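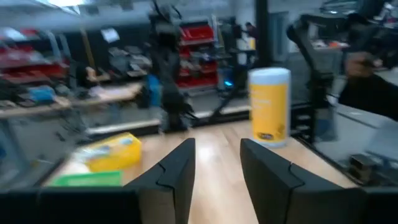
About us

Hello, and thanks for clicking through! I'm Greer Yule and I run Trelis, which is a small shop selling cleaning bits and storage bits and generally all the stuff that lives under your sink. We're at 16 Puvbridge, on the corner, with the green door that sticks when it rains (give it a shove).

I started Trelis from my spare bedroom. I'd been cleaning holiday lets for six years and had very strong feelings about wipes. I still do. A tub with a decent lid is worth paying a bit extra for, and I will happily talk to you about lids for as long as you'll stand there. The soft packets with the sticky flap dry out in a drawer and then you've got a brick of tissue. Tubs stand up, you can grab one with a wet hand, and you can see from across the room where you left it.

That's really how everything gets onto our shelves. I bring things in, we put them out on a plain wooden table and we live with them for a bit. Tubs, boxes, refills, whatever has turned up that week. If a box is a pain to open or the label's so busy you can't find the instructions, back it goes. We stock 588 different items now, and I've had every one of them at home at some point, much to my husband's delight.

There are four of us these days. Kaj Damgaard does the orders and the website, and he's the one who answers your emails (he's nicer than me before ten in the morning). Doina Dimitriou looks after the shop floor and decides what goes in the window. She also does our home visits, where she'll come round and help you sort out a cupboard, a utility room or a whole kitchen - she did 33 last August and came back from most of them with cake. Mal-soon Ahn joined us for Saturdays and somehow ended up doing the books as well. Lucky us!

A few things people ask. Yes, we do refills, so bring your empties, rinsed if you can manage it. Yes, we deliver, free if you're in town and at cost if you're further out. No, we don't sell scented candles, I've tried, they make Kaj sneeze.

If you run a café, a nursery or an office and get through a lot of wipes and cloths, have a word with Doina about a standing order. You can change it or stop it whenever you like, just tell us before we pack it.

Otherwise come in and have a nose about. The kettle's at the back and the comfy chair is for customers, whatever Mal-soon tells you.

Greer x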